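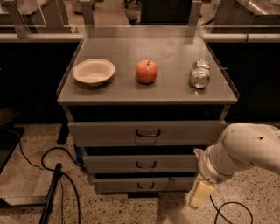 By Saron Ayele | updated August
Filed under: Courses > Preserving > Questions and answers

Apple butter evening at Palteveo: your questions

Do I need to know how to cook?
No. If you can peel an apple, it is enough. Many people come to us who never made any preserve before.

Where is it?
In our Cunville kitchen, 118 Pacheco Street, second door after the bakery. The first door is the office and it is locked in the evening. Please do not ring there.

What time should I come?
We start at 6:30 pm and finish before 10. The apples need a long time in the pot, so who comes very late will miss the cutting and the spices. You can still join, but the price stays the same.

How much does it cost?
60 dollars for one person. Apples, sugar, cinnamon and lemon are included. Two people who share one pot pay together 100... this was the old price, sorry, some of you still have the old leaflet. Now each person pays 60.

Must I bring my own jars?
Yes, please bring 3 jars with lids which close well. Wash them at home with hot water and take off the old labels if you can. If a label does not want to come off, leave it some hours in warm water with a little baking soda.
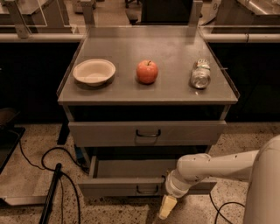
A bowl, an apple and a jar.

Which apples do you use?
It depends on what the growers in Tarnow have that week. Soft apples cook faster, sour ones give better taste, and we like to mix both. You are welcome to bring some from your own tree, also with spots.

How long can I keep the apple butter?
In the refrigerator, eat it within two weeks after opening. Always use a clean spoon.

Can I make it without sugar?
You can. Tell Abrehet Fikre when you book and she will keep one pot for you. It will be less sweet and it does not keep so long, so freeze what you don't eat soon.

I cannot come anymore. Do I get the money back?
If you write to us three days before, yes, everything. Later than this we can only move you to another evening.

Contact: Palteveo, 118 Pacheco Street, Cunville | © Palteveo | Back to top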